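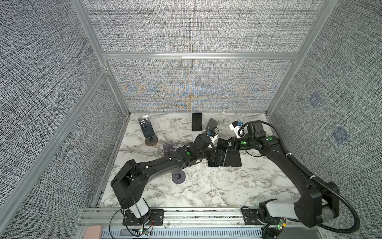
I get asked the robot question more than any other on this page now, more than grout, more than the smell in the dishwasher. Can I buy something yet that will just do it for me? So I've put down what I know, with the tips mixed in, and you can skip to whichever chore you hate the most.

Phones and chargers first, since that's the mess in my own house. We have five phones if you count the old ones, plus a drawer of stands that never seem to match anything. Picking up a slim black phone from a pile of other slim black phones is a nasty job for a machine. They're shiny and flat, they overlap, and a gripper has to get a finger under an edge that's barely there. Two arms help a lot, because one can hold the pile while the other slides the top phone off. Then the phone has to go on a stand, right way up, and stay there! I've watched my husband fail at that part.

Until somebody sells me one of those, my phone routine goes like this:

Keep one stand per phone and get rid of the spares. A round base is steadier than a folding one but takes up more counter.

Stand phones up to charge. You'll see the screen, and you won't set a wet mug on it.

Wipe stands with a barely damp cloth once a week, and get into the slot with a cotton swab. That's where the crumbs go.

Old phones you're keeping "just in case" get a strip of masking tape on the back with the passcode hint and the month. Mine say May, and I did not write which year, so do better than me.

Now laundry. Kaede Morikawa wrote in to ask if she should hold off on a folding board for the kids because a folding robot must be close. Buy the board, Kaede! Machines can fold a towel, and some of them do a nice T-shirt if you hand it over flat, but a full basket with inside-out leggings and a fitted sheet is another thing entirely. A piece of stiff cardboard the width of your shelf does the same job as the store version. Fold around it, slide it out, next shirt.

Floors are the one place I'd say yes, go ahead. The round vacuums are good now. Pick up cords, socks and anything with fringe before you start it, and if you have a rug with tassels, tuck them under. Empty the bin after every run even if it looks half empty, and cut the hair off the roller with a seam ripper (much easier than scissors, and you probably own one already).

Dishes, no. The dishwasher is already the robot, if you think about it, and the part we all complain about is loading it. Plates are fine for an arm. Then you get a greasy pan, a wine glass and a lid with a loose knob, and I wouldn't want to be the wine glass. For now, group the silverware by type when it goes in, so unloading is eight handfuls and you're finished.

A few of you have workshops, and the answer's a bit different out there. Armindo Mota runs a small repair bench and wanted to know if a pair of arms could sort his parts for him. If the parts are all the same and always show up in the same place, probably! A mixed coffee can of screws, I'd keep doing by hand. What he can do today is set up the bench the way you'd set it up for a machine, and it makes life easier for people too:

Clear surface, with only the job on it.

One fixed spot for each holder or tray. Trace around them with a marker if you share the bench.

Light from two sides. Glossy things throw glare, and you lose small screws in it.

Cables tied along something solid so they don't drag across the work. I go through a bag of 100 zip ties faster than you'd believe. Leave a little slack wherever anything bends, or the tie will pinch it.

Anneliese Engelhardt asked about price, and I can't give her a good number, because what's in the labs isn't what's in the stores. My own limit is $1,000, and for that I'd want it to clear the kitchen counter every night without me standing over it. She says she'd pay double if it cleaned the oven. Same, Anneliese.

Next time I'm doing shower doors, so send me whatever you've tried on hard water spots, including the things that didn't work.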